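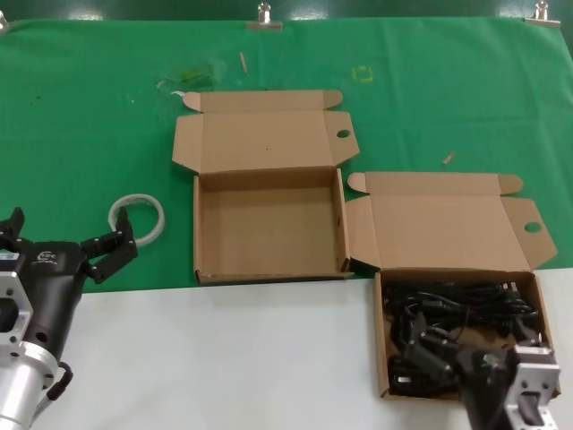

Issue 439, page 6

Anyone who has ever gone looking for a spare kettle lead at the back of a cupboard will feel for the people at Lurkotmont, the small repair and resale firm, who reckon cables are the worst job on their shop floor. They sorted 1295 of them by hand in January, and they would dearly love a machine to take over. Can one do it yet? Well, nearly, sometimes, and not in a hurry.

Sigrún Gunnlaugsson, who runs the sorting room, is fond of the two-armed set-up now on trial, though she admits she still makes a cup of tea while it thinks. The task sounds like nothing at all: take a power cord from a full box and put it in another.

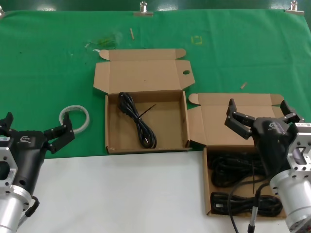
One coiled cable in the middle box, two in the box on the right.

"A mug stays mug-shaped when you pick it up," she told us. "A lead is a different shape every time you touch it, and it brings its friends along."

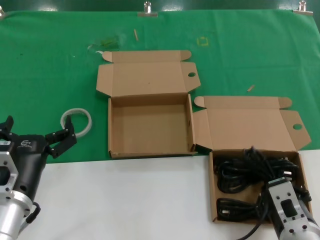 Lurkotmont has set itself a target of 300 leads a day before it will think of buying, and for now a person with a free afternoon beats that comfortably. Folding towels and loading shelves have their own troubles, says Dorin Avram, the firm's engineer, but at least a towel has corners. With cords, loops slump over the front of the box and a loose end trails away down the table, and the gripper has to go right in among the lot to get hold of anything. He would happily settle for a machine that did the easy ones and left the knots to him.

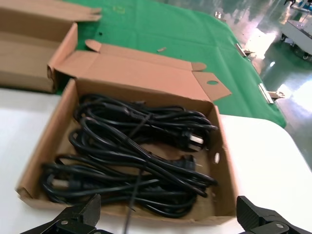 The knots, he says, are rather soothing with the radio on. The trial carries on until the spring, and readers with old leads to give away can still drop them at the side door before four o'clock.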